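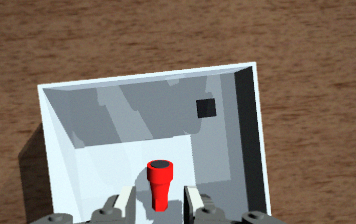 The price is the problem, wrote one member on Wednesday, and the rest of that message is quoted here so that my answers make sense:

> We have the quote for the Braltell insertion package on the desk, 3,540 for one year, and I can't find any person who has used it for more than the demo. The web page talks about "contact-rich tasks" but I see only videos where everything goes well. My questions to the list:
>
> 1. Is the contact simulation good enough that training on it means something?
> 2. Can you change the scenes, or are you locked to what they deliver?
> 3. How is the support? We had a bad time with Sarell last year, three weeks for each answer.
> 4. Would you pay again?
>
> We are a small shop with two arms and no simulation specialist. If the answer is "write your own scenes, it is free", please also say how many evenings it took you.

Hello all,

We have the package at Irkura since March, so I can answer most of this. I have no connection with Braltell except that we pay them.

**Contact simulation.** For the peg task in the box, which is the one we use the most, I would say it is good with rigid parts and weak when the fingers have soft pads. The pads in the model are treated as stiff with high friction. In our real gripper the pad gives a little under load, and the peg tilts when it touches an edge. In the simulation it stays too straight. There is a compliance setting, documented in one line, and the default is zero. Please change it before you do anything else, we lost the first batch of runs with this.

We ran 2,078 episodes with the same policy and random starting positions of the box. 1,148 counted as successful under the kit's own rule. This is a little more than half, and I was disappointed at first, but then I looked into the failures and many of them were timeouts where the arm was still searching. The time limit is in the task file under `max_steps`. I don't say that with a longer limit all is fine, only that the success number in the report needs to be read together with this value. The report doesn't print it, by the way. I have asked for that.

The shadows and lighting are better than I expected. The walls inside the box go from almost white to almost black depending on the side, and a vision policy has to live with this. If you use only joint and force data, you will not care. You can turn the rendering off, and the runs become much faster.

**Changing the scenes.** You are not locked. Each scene is a folder with a text file, the meshes and the textures. We changed the table texture and the color of the peg in one afternoon. Changing the position or size of the opening is more work, for the reason that the collision shape of the box is stored separately from the visible mesh and you must edit both. If you forget the second one, the peg stops in the air in front of a hole that looks open – I spent a whole morning on this and I was sure that the controller was guilty.

What we couldn't do:

- use our own gripper without writing a new description file (there is a converter, but it dropped the finger limits in our case)
- put two arms in one scene
- run it on the old workstation, the driver was not supported

For the arm itself they include a few models. The Xiong arm is there and works without changes. If yours is another one, ask before you sign, as the list on the web page was older than the list in the download.

**Support.** Much better than what you describe from Sarell. I opened 5 tickets. Four were answered the next working day, by a person who had clearly read the log file. The last one, the converter with the finger limits, is still open and I get a polite message on it from time to time. There is no telephone support in the basic contract, only the ticket page.

**Would I pay again?** For one more year, yes. After this I am not certain. The task files are readable, and once you understand how the peg scene is built, you can make a similar one in a free simulator. But we needed a reset function, the logging, random starting positions and a success check that we could trust, and all of this was there on the first day. With no simulation specialist in the house I would have needed much more than evenings. I tried it two years ago, and I stopped after the gripper fell through the table and I could not find why.

One advice for the contract: the quote you have may include "scene design hours". We took them and used none. When we renew I will ask to have them removed, and you could try this now, before you sign. I don't know how much the price goes down.

If somebody else here has compared the tilt of the peg between simulation and a real cell, I would like to see the curves. Ours are from one gripper and one peg diameter only, so I would not build too much on them. I can send the changed task file (compliance and `max_steps`) to anybody with a license – write to me off the list please, the attachment limit here is very small.

Best regards from Irkura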